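Gripper fault stops work at Jekent training room

Jekent has stopped using its hand-held grippers after one closed on a worker's fingers during a recording session at its Ballarat site in January. The company told staff this week that the tools will stay in their cases until the maker, Felletti, has replaced a control board in each of them.

The worker had bruising to two fingers of his left hand. He saw a doctor the same afternoon and was back on shift the next day. No bones were broken.

Jekent uses the grippers to record people doing simple table jobs such as sorting fasteners, folding cloth and packing small parts into trays. The recordings are used to program the robot arms on its packing line. The worker holds the gripper by its body and squeezes a trigger to bring the two fingers together. When the trigger is let go, the fingers are meant to open and stay open.

In the January incident they opened, stayed open for a moment and then shut without the trigger being touched. The worker was reaching between them to straighten a part on the bench.

Obinna Okonkwo, who manages safety at the site, said the gripper had been checked that morning and had passed.

"It opened and closed the way it should, and the fingers were square and tight on their screws," Mr Okonkwo said. "The check sheet didn't ask anyone to leave it sitting open and watch it, so we had no way of picking this up."

He said the sheet has since been rewritten. A gripper now has to sit open over a bare bench for five minutes before anyone is allowed to work with it. Staff have also been told to put the tool down and switch it off before reaching between the fingers for any reason.

Jekent ran the new check on all 18 of its grippers. Two more closed without warning, one of them after less than a minute. Both had come in the same delivery as the one that hurt the worker.

An outside engineer, Kelechi Adeleke of testing firm Itden, was brought in to find the cause. Her report, dated 18 March 2026, says a sensor that reads the position of the trigger can lose its signal when the cable inside the handle is bent back on itself. The control board reads the lost signal as a full squeeze and drives the fingers closed.

"A lost signal should leave the fingers where they are, or open them," Ms Adeleke said. "On these boards it gives you the full closing force. It's a design fault and it needs a new board. Taping the cable down would only make it happen less often."

She measured the closing force at 40 newtons at the fingertips. Her report says that is enough to bruise and could do more harm if a finger were caught against a hard edge. The rigid finger blocks have no padding, and the report recommends that soft covers be tried on the inner faces.

Felletti said it accepted the finding and would supply new boards at no charge. It said other customers with the same model had been contacted and asked to stop using it. The company would not say how many had been sold. It expects to ship the first boards within a fortnight.

The robot arms on the packing line use a different control board and are still running. Ms Adeleke checked two of them as part of her visit and found they held their position when the sensor cable was unplugged.

The break in recording will hold up work for at least one customer. Ibrahim, a kitchenware wholesaler, had been due to move its boxed cutlery sets onto the robot line before winter. Jekent said that job needed 100 more hours of recordings and would now be packed by hand for longer than planned. The people who had been recording have been moved to hand packing on the same pay.

Mr Okonkwo said grippers would go back into use one bench at a time once the boards were in. Each one will be tested with its cable bent as well as straight, and a second person will be at the bench for the first shift. Workers who would sooner stay on other duties can ask their supervisor.

Staff who have noticed a gripper moving without the trigger being pressed, at any time since the tools were brought in, are asked to report it to the safety office even if nothing came of it. Reports can be made in person or on the form beside the sign-on desk.

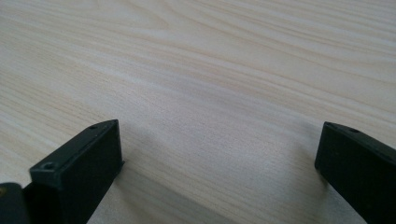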